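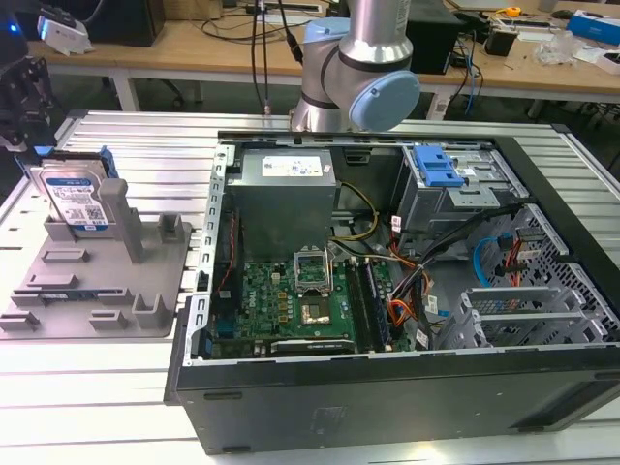

Teaching a Robot Arm to Take Apart a Desktop Computer by Remote Control
Final project report
4/10/23

1. Background

Old desktop computers contain parts that can be reused, but taking them apart is slow work and is mostly done by hand. Our project sponsor, a small electronics reuse shop in Skuvville, asked if a robot arm could learn some of the steps from a person instead of being programmed for every computer model. We chose to start with the hard drive. It is held in a drive cage in the towers we were given, it is worth removing, and it has to come out before the rest of the machine can be shredded.

The project did not try to build a finished product. The goal was to record a set of good demonstrations of a person driving the arm, train a simple policy on them, and report which parts of the job could be learned that way.

2. Setup

The tower lies on its side on a slatted aluminum workbench with the side panel off, so the arm can reach down into it. We did not bolt the tower down. Two students moved it slightly between recordings so the policy would not just memorize one position.

Next to the tower is a fixture tray that we designed and 3D printed in gray. It has a slot at the back that holds a 3.5-inch drive upright. The first version of the tray held the drive flat, and the fingers could not get under it without scraping the bench. Standing the drive on edge fixed this. The raised posts were added in the second version.

The drives use a blue plastic carrier. We kept the carrier on for all recordings because it gives the gripper something softer than bare metal to hold.

For remote control we used a leader arm, a smaller copy of the robot that the operator moves by hand while the real arm follows. The control software was Fovon, which we set up in March. It records joint angles, gripper opening and camera video together. We also tried hand guiding, where the operator holds the real arm and pushes it through the motion. Hand guiding felt easier at first, but the operator's hands blocked the camera view in most of the recordings and we dropped it.

3. Tasks

We split the work into two tasks.

Task A, removal: press the latch on the drive cage, grip the carrier, pull the drive out and stand it in the tray.

Task B, return: take the drive from the tray, line it up with the cage and slide it in until the latch closes.

Task B was added late. It let us reset the tower without reaching in by hand, and those resets could be recorded as well.

4. Data collection

We recorded 202 demonstrations in total. Of these, 19 were thrown out. Most of the bad ones were dropped drives or recordings where a camera stopped. In a few, the operator paused in the middle for so long that the motion was not useful – usually because they could not tell how deep the gripper was.

Depth was the main problem for operators. From the screen it is hard to judge how far the fingertips are above the cage. We tried a second camera from the side, and this helped more than any change to the leader arm.

Cables were the other problem. The ones on the cage side of the tower are easy to snag. Early on, each operator handled this in their own way. Some pushed the cables aside with the closed gripper and some came in from a steeper angle. The trained policy then mixed the two and got stuck. We wrote a short rule sheet, and after that everyone used the steep approach.

5. Results

A new operator needed 55 seconds on average for Task A after a practice session. Times got shorter with more practice, but the quick recordings were not always the best ones for training. Fast operators tended to bump the cage and correct, and the policy copied the bump.

In our final test of Task A, the policy completed 17 of 25 trials. Most of the failures happened at the latch. The arm pressed beside it and then tried to pull the drive while it was still locked. Once the latch was open, gripping and placing the drive went well.

Task B was worse and we do not report a rate for it. The policy reached the cage opening but did not line up closely enough to slide the drive in.

6. Problems and next steps

The arm has no force sensing at the fingertips, so the operator could not feel the latch click. The Jiang gripper pads we ordered did not arrive in time to test. We would also like to record on more than one tower model. All of our towers came from the same batch, and the policy would probably not work on a cage with a different latch.

If another team continues this, they should agree on the rule sheet before recording anything. The print files for the tray and the rule sheet are in the Dakatden folder on the lab drive, along with the recordings we kept.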